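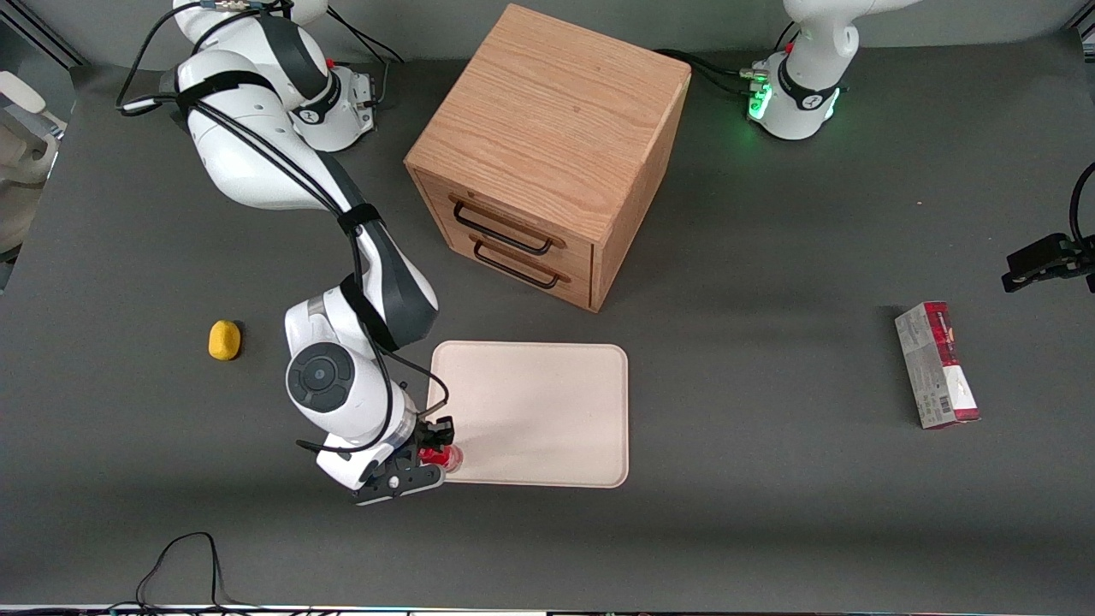 I have spent most of my adult life believing that the answer to mess is a smaller box to put it in. This belief has cost me money and at least one good coat closet. The current state of my thinking fits on one gray tabletop: a small oak cabinet with two drawers, one on top of the other, and in front of it a cream tray with rounded corners and next to nothing in it. The only thing that has made it onto the tray is small and red and sits in the corner, and I find I can look at that arrangement for quite a while without wanting anything to change. That much bare tray is a luxury. Mine at home hasn't looked like that since February.

Let me explain about the tray at home, which is the opposite.

It lives on the sideboard by the front door and it was bought for keys. That was the whole job description. Keys in, keys out. Within a week it had the keys, a tape measure, three pens (two of them dead), a button from a shirt that I'm fairly sure I no longer own, and a coupon for Manalo, the bakery that closed and became a place that sells phone cases. By spring you couldn't see what color the tray was. Nasrin came over for dinner, put her own keys on it, and spent the end of the evening going through it like an archaeologist. She found a luggage tag of hers that had been missing for two years. She was not as grateful as I'd hoped.

A tray is an invitation, that's the trouble with it. It has no lid and no opinion. Put a raised rim around any flat surface and people (I am people) will treat it as official. Mail that would look like a mess on the bare sideboard looks sorted if it's on a tray. I once carried a full tray from the hall to the dining table so we could use the sideboard, and felt I had tidied two rooms.

Drawers are worse, but they're discreet about it.

I've had a two-drawer oak cabinet for a few years now, the little cube kind that sits on top of something else because it's too short to be furniture on its own. I love it more than is reasonable. The grain is lovely, the handles are plain black bars, and the drawers run well. I got it secondhand from a shop called Retside, where the man wanted 171 for it and I talked him down five, which I then spent on parking.

The plan was that the top drawer would be for things I use and the bottom drawer for things I need to keep. I'd like you to read that sentence again and see if you can spot the flaw. I couldn't. It took Mojtaba Fallahi, my neighbor from downstairs, who came up to borrow a screwdriver and asked me which drawer it was in. Well, I use it. Also I need to keep it. It was in the kitchen, in a mug.

He has a system, naturally. Mojtaba's system is that every drawer gets one noun. Batteries. Tape. String. If you can't say the drawer in one word then the drawer has gone bad and you have to start it over. I asked what he does with the things that are the only one of their kind, like the little key that bleeds the radiators, and he said he hangs it on the radiator. I've been annoyed about that ever since.

So this morning, 2025-11-09, rain coming down sideways and no plans worth the name, I emptied both drawers onto the bed and tried it his way.

The bottom drawer was mostly paper. Warranties, mainly, and mainly for things that died years ago and took the warranty's usefulness with them. There was a folded manual of 578 pages for a Nenik bread machine, in more languages than I have ever eaten bread in. I gave the machine away. I don't know why I kept the manual, unless I thought the new owner might call. There was also an instruction sheet for a bookcase, the one I built upside down, with my own handwriting in the margin saying NO.

The top drawer was the real mystery. Rubber bands that snapped when I looked at them. A cable for a camera. Another cable, for which I have no theory. A jigsaw piece, all blue, sky or sea – from the 500-piece harbor at Esodholm that my aunt gave us, I'm nearly certain, and which we did one winter, and which had a hole in it when we finished. We blamed the factory. I wrote them a letter! I put the piece in an envelope and put the envelope in the puzzle box, and I'd like that to be the end of the matter.

By lunch I had piles. By two I had the same piles but I was lying down next to them.

What I ended up with is one noun on the top, "tape," and one on the bottom, "papers," and I know perfectly well that papers is how it went wrong last time. The tape drawer is very satisfying. It turns out of the drawer in a row, masking, packing, the clear stuff, and the electrical tape I've never used for anything electrical. It's two-thirds air. I've opened it several times since just to check on it.

Everything that wasn't tape or papers went onto the tray, temporarily, while I think.

I did clear the tray first. I took everything off, wiped it down, and set out the one thing that has a right to be there, the keys. For the better part of an hour it was just keys on a clean surface with the rim showing all the way around, and the whole hall seemed wider. Then the cables came through, then the radiator key (I haven't the nerve to hang it up, he'd see it), then a handful of small objects that are each perfectly sensible and have no home.

Nasrin's verdict, by text, was that I don't need a system, I need fewer things. Nasrin Nouri owns four separate sets of measuring spoons, so I'm taking that under advisement.

I've put the cabinet back in its spot with nothing on top of it. I mean to keep it that way. There's a space up there just the size of a bowl, though, and Retside had a nice one in the window on Friday, low and wide, and I did think it would be good for keys.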